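Lunch bag handle keeps coming loose, sew again or buy new?

hisine_rid
28/04/2021
Hello all. I have a navy fabric lunch bag which I carry to work every day. The shape is like a small box and the cloth is thick. I bought it at the market in Pindport and I like it very much.
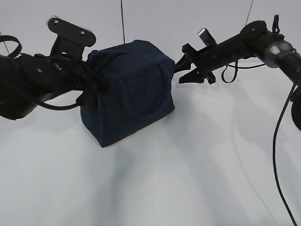 My problem is the handle. It is the same cloth as the bag, one long loop on the front, and the stitches at one end opened 2 times already. I sewed it again by hand with normal thread. After 4 weeks it opened again. Should I use other thread, or is the bag finished?

Ridwan

ngui_sews
Normal thread is too weak for this. Take upholstery thread and sew a square with a cross inside. Go slowly, the needle must pass all the layers.

S. Oei
I do not agree with the cross. On old cloth too many holes make it weaker. I would put a small piece of strong cloth on the inside first, then sew only the square. What do you carry in it?

hisine_rid
Rice box, one bottle, sometimes fruit. Maybe it is too heavy. I did not weigh it.

inudero77
Sorry, but I would buy new. The top also gets out of shape after some time and then the zipper goes, if yours has one. Your evening costs more than the bag.

ngui_sews
It is 20 minutes of work, not an evening! And I use the cross on all my bags, no problem until now.

S. Oei
Your bags are new, Ngui. His is not.

hisine_rid
Thank you. I will try the inside patch. Which needle size for thick cloth?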